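From: Lilla Fülöp
To: Plimham kitchen list
Date: June 16, 2018
Subject: Re: Toaster, which one stays?

Benedek Bozsik wrote:
> We have 2 toasters in the cupboard and room for one.
> Does anyone mind if the four-slot goes? Does the
> small one take our bread?

Fine with me. The small one takes a regular slice. The lever is the square gray knob at the end.

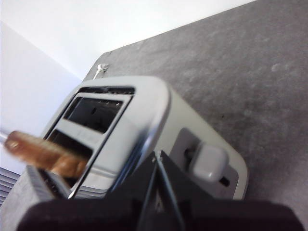

The two-slot, with a slice at the near slot.

The cord is short, so leave it by the wall. I would put the four-slot on the giveaway shelf at Caron. Please empty the crumbs first.

Lilla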